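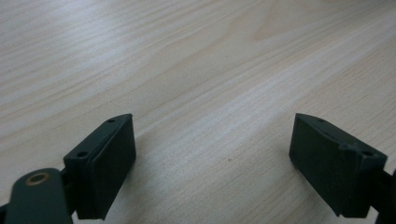 By the Home Desk reader reviewer | 13 January 2020

Home Kitchen Rooms Tables Storage Reviews Contact

Search reviews Type a word and press enter

Brusdale table, pale top: a review after seven months

I bought the Brusdale table in June and I have wanted to write this review since the winter, but I decided to wait until I had used it in hot weather also. English is my second language, so please excuse me if I describe some things in a long way.

The table is sold by Lurkska, and it comes in two sizes. I have the smaller one. I paid 362 dollars for it, and delivery was 38 dollars more because I live outside the free area. For this money I did not expect a piece of furniture for my grandchildren. I wanted a light, calm table where I can eat, write letters, cut fabric and repair small things, and which does not make the room dark.

The colour

In the shop pages the colour is called "natural pale". I was afraid it would be yellow, as many pale tables are, or pink. It is neither. It is a blond colour, in some places nearly cream, with thin tan streaks running between the wider light bands. The lines are close together and mostly straight, and then there is a part where they bend and become wide, and the colour is a little warmer there. I like this part very much and I put my chair so that it is near me. Other buyers wrote that they wanted an even pattern over the whole top. For them I would recommend to see the table in the shop first.

The colour changes with the light more than I expected. In the brightest places you almost lose the lines, and in the dimmer corners the wood goes to grey. My old table was dark brown and looked the same from breakfast to midnight, so I needed some weeks to get used to this. If you choose curtains or chair cushions to go with it, take the fabric home and look at it in the morning and again under your lamp. I bought a cushion in warm beige which was lovely in the afternoon and quite dull in the evening.

The surface

The finish is smooth and matte. I am very happy with the matte part. My kitchen window is low, and on a glossy table I had always a white reflection in my eyes when I was reading. With this one I have bright patches, but no mirror.

I cannot tell you with certainty what the top is made of. The leaflet says "wood surface, treated", and I wrote to Lurkska to ask if it is solid or a veneer. They answered politely and sent me the same leaflet again. I think a shop should be able to answer this question. For a person who wants to sand and oil the table after ten years it is important to know, and I would not sand mine without this information.

Every crumb shows. I must say it clearly, because it is my main complaint. One small dark speck in the middle of the top, and your eye goes directly to it. Coffee grounds, pepper, a bit of pencil lead, all of this you will see from the door. On the brown table I could leave the breakfast crumbs until lunch and feel no shame. Now I keep a cloth on a hook beside the table and I wipe it many times in a day. My sister says that it has made me a tidier person – maybe this is true, but I did not ask for it.

The good side is that I find things. I sew, and dark pins and small buttons do not disappear on this surface as they did before. The same with the little screws when I repaired my reading glasses. For handwork I would choose a pale top again without thinking.

Cleaning and marks

I clean with a damp cotton cloth and a drop of dish soap, then I dry it with a second cloth. I wipe in the direction of the lines. I do not know if this is necessary, but my mother did it so and I continue.

In seven months I had these accidents: tea, red wine, beetroot juice, and candle wax. The tea and the wine came off at once. The beetroot I discovered only after dinner, and there was a pink shadow which went away after I cleaned it on two evenings. The wax I let go hard and lifted with an old plastic card. I could not find a scratch afterwards, although I looked for it with my glasses on.

I always use a mat under hot pots, so I cannot say how the top behaves with heat. I also do not cut on it directly. For fabric I put a cutting mat down, and I would ask you to do the same.

I bought also a bottle of Odera surface care, which the shop offers together with the table. It smells pleasant, but after using it I saw no difference compared with soap and water, and for one day the top felt a bit sticky under my arms. I have most of the bottle left. Save your money.

Assembly

The table arrives in one flat carton, and it is heavy. You need 2 people, the leaflet is right about this. I tried to begin alone and I stopped when I had to turn the top over. The legs go on with long bolts and the key is in the bag. The drawings are clear, except for one page where the left and the right side rail look the same and they are not. Look for the small letter stamped on the inside of the rail before you tighten anything. I did not look, and I had to take it apart and start again.

After one month I tightened all the bolts a second time. Since then it stands quietly. When I lean on it with both hands to roll pastry, it moves a very little, less than my old table did.

Compared with the Stondik

Before I decided, I looked for a long time at the Stondik, which was 101 dollars cheaper in the same shop. It is a fair table, and if you have small children maybe it is the more clever choice, as the top is speckled grey and hides everything. But it is shiny, and the edge was sharp where my wrist would rest. I am at the table for many hours with a book or with sewing, so for me the wrist is important. The edge of the Brusdale is slightly rounded and I never notice it, which I mean as praise.

Who should buy it

I would recommend this table for a small or dark room, for people who sew, draw or write, and for people who do not mind to wipe. I would not recommend it if you like to leave the newspaper, the toast and the flower pot in their places the whole day. I would also be careful if you want exactly the same pattern as in the catalogue, as my neighbour's table, bought from the same shop, has no curved part at all and her lines are wider.

I take one star off for the crumbs, which is perhaps not just, and half a star for the answer about the material. If Lurkska writes to me with a real answer I will add it under this review.

Three and a half stars from five.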